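**For immediate release**

Cakodard, July

# Florkinine moves the handwork of its Fandeo boxes to a new room in the Krasniqi building

Florkinine, the small company behind the Fandeo box, has moved the sorting and packing of its boxes to a new room in the Krasniqi building in Cakodard. The work was done until now in 2 separate places, with the small parts in one street and the cardboard in another. From July it is done by hand under one roof, and the first boxes prepared there will go out to shops before the end of the month.

The Fandeo box is a cardboard box with small parts and fittings for repairs at home: hooks, clips, thin rods, end caps, hinges and similar things which are easy to lose and difficult to buy one by one. Each box is filled by a person at a worktop, and the company wishes to keep it this way.

"People ask us when we will make it bigger and faster," says Abdelkrim Ragab, who founded Florkinine. "First I wanted to make it more calm. When the parts were in one street and the boxes in another, we carried things through the rain and we always forgot something. Now I can put my hand on everything from one side of the worktop."

The room is plain. The walls are white, and a black countertop runs along the base of one of them. Florkinine chose the dark colour after a long discussion, as many of the parts are light and flat, and on a pale table they were often overlooked at the end of the day.

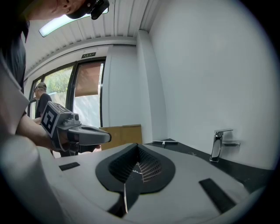 The company expects to pack 300 boxes a month in the beginning. This number is kept low on purpose for the summer, so that the team can get used to the new order of work. In autumn the sorting and the filling will be joined by the repair of returned boxes, a service that Florkinine had to stop last year for lack of space.

## A slower way to sort

Jeanine Bosman is responsible for the workroom. She planned the order of the places and wrote the working instructions, which fit on one sheet of paper. The main rule is that the worktop is cleared before each new kind of part is brought out. Another rule says that nothing is put back in a drawer with the left hand while the right hand is still packing. This looks strict on paper, but it has its origin in one very bad afternoon with mixed hinges.

"When you handle small things all day, your eyes get tired before your hands," says Bosman. "So I prefer that somebody sorts for one hour and then folds cardboard for one hour. The folding is a rest. You can talk while you do it, and with the thin rods you really cannot."

Cardboard is kept close to the place of work, standing upright and not lying in a pile. The outer boxes arrive flat from a printer in the region and are folded only when they are needed. Florkinine has also given up the plastic bags inside the box. Small parts are now held in paper sleeves, and longer parts are laid diagonally and fixed with a strip of card.

The change to paper was not without problems. The first sleeves were too smooth and opened during transport, and the company had to unpack and repeat 200 boxes in spring. The sleeves used now have a rougher surface and a longer flap - a small difference, but since then no shop has sent a complaint about loose parts.
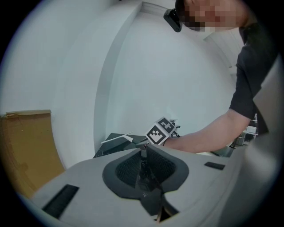

Florkinine also used the move to reduce the number of different parts in each box. Some of them were almost never used by customers, as the company could see from the boxes that came back for refilling. A very short bracket and one size of end cap have been taken out. In their place comes a second set of the thin rods, which many customers had asked for in their letters.

## Refilling instead of buying new

Customers who have a Fandeo box at home can bring it to any of the shops that sell it. The shop sends it to the Krasniqi building, where the missing parts are replaced and the cardboard is changed if it is too worn. The customer pays only for the parts. It is asked that boxes are brought in closed and that no parts from other makers are left inside, as these cost much time in the sorting.

The company hopes to have 1,000 boxes in this refilling system by next summer. There is no plan for a web shop. "A hook you should see before you buy it," says Ragab. "And the people in the shops know which wall it is for. I don't know your wall."

## Visits

Schools and repair groups from Cakodard may visit the workroom in the afternoon, from two o'clock. Groups should be small, and an arrangement in advance with Jeanine Bosman is necessary. Visitors can try the sorting and fold a box themselves, which they may take home. The entrance is on the courtyard side of the Krasniqi building - please do not use the front door, it belongs to the offices upstairs.

## About Florkinine

Florkinine is an independent company in Cakodard. It prepares and sells the Fandeo box and offers loose parts for refilling through local shops.

**Contact for the press:** Abdelkrim Ragab, Florkinine, Krasniqi building, Cakodard

**Contact for visits and refilling:** Jeanine Bosman, at the same address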